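Section 4: Steaming Buns From Frozen

Okay, buns! These are the reason I bought an electric steamer in the first place, so this section runs a little longer than the one on vegetables. 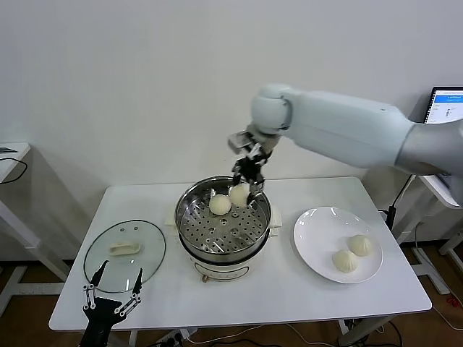
Moving the buns from the basket to the plate, lid set down on the left.

What you need out on the table before you start: the cooker base, the steel basket, the glass lid, and a wide plate. I like a plate with a rim because buns do roll (ask me how I know). Leave enough bare table on one side for the lid to lie flat.

1. Fill the base with cold water. Mine takes two cups for a full round of buns. If you did the corn in Section 3 first, dump that water and start over, it tastes like corn.

2. Set the steel basket in the base and press down lightly all the way around the rim. It should sit level. If it rocks, lift it out, turn it a little and try again.

3. Lay in your liners. I cut small squares of parchment, one per bun. You can skip the paper and brush the basket with oil, and I do that when I'm lazy, but keep the oil thin so it doesn't plug up the holes.

4. Put the buns in straight from the freezer, pleats up. Leave two fingers of space between them. They puff up more than you'd think!

5. Lid on, switch on, and give them 14 minutes from the time you see steam on the glass. Fresh buns need less, so start checking those at 10.

Note: My friend Lesego Van Wyk goes by smell and never sets a timer, and her buns come out better than mine. I still set the timer.

6. Switch off and wait 2 minutes with the lid on. I know, you're hungry. If you yank the lid right away the tops can wrinkle and go flat, and then you've got sad little pancakes with pork in them.

7. Lift the lid by the knob, tipping it away from you so the steam goes out the back. Lay it flat on the table, well clear of the edge.

CAUTION: The steel basket and its rim stay very hot long after the switch is off. Only touch the side handles, and don't carry the cooker anywhere with water still in it.

8. Take the buns out one at a time and get them onto the plate. Hold each one around the sides, gently, and lift straight up over the rim. Squeezing tears the skin, and dragging leaves the bottom stuck in the basket. Keep them in a single layer on the plate.

9. Stick a thermometer in the middle of one if there's meat inside. I want 165°F or better. If the first one reads 161, everything goes back in for a few more minutes.

Making a second batch? Unplug, let the basket cool off, top up the water and go back to step 3. I made 60 of these for a potluck one Friday in April and ran the base dry somewhere in the middle, so please check the water every single time.

Leftovers keep in the fridge in a closed container. Reheating is in Section 6, and cleaning the holes in the basket is in Section 7.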